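Brernon team cuts demonstrations needed for two-armed robots

Researchers at the Brernon laboratory have published a method that lets a two-armed robot learn to tidy a table from far fewer human demonstrations than before, by choosing which recordings to learn from and setting the rest aside.

The work, released in January 2018 under the name Gravatell, was led by Hermine Berchtold and Mackenzie Beaulieu. It deals with a common complaint in the field. A person guides the arms through a job many times over, the recordings are fed to a learning program, and a good share of them add little. Some repeat what the program has already picked up. Others contain pauses and second thoughts by the operator, which the robot then copies.

Gravatell scores each recording in short sections. A section is kept if the program's own guess at the next movement differs clearly from what the operator did, and if other operators did something similar in the same position. Sections that fail either test are dropped. The program is then trained again from the start on what is left.
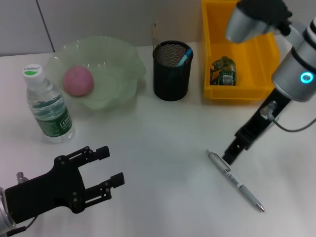

The group began with 1,187 recordings of sorting and clearing tasks using everyday items such as pens, bottles and bowls. After scoring, the equivalent of 452 full recordings remained. A program trained on the smaller set did as well as one trained on everything in six of the 7 tasks, and finished the tasks more quickly because it hesitated less before closing its grippers.

The exception was passing an object from one arm to the other. Here the smaller set did worse, and Berchtold said the scoring was probably at fault. "Operators pass things across in very different ways," she said. "The method sees that they disagree and throws the sections out – but most of them were perfectly good."

Thin objects lying flat were also hard for both versions. The paper puts this down to the fingertips, which have to come down very close to the table before they can grip.

Scoring the full set took more than 30 hours on a single computer. Beaulieu said this could be shortened by scoring recordings as they come in, so that operators would know the same day which tasks needed more work.

The scoring program has been passed to Drendura, which plans to try it on packing work at its Gasser site. Results from that trial are due in April. The recordings themselves will be released separately once they have been checked.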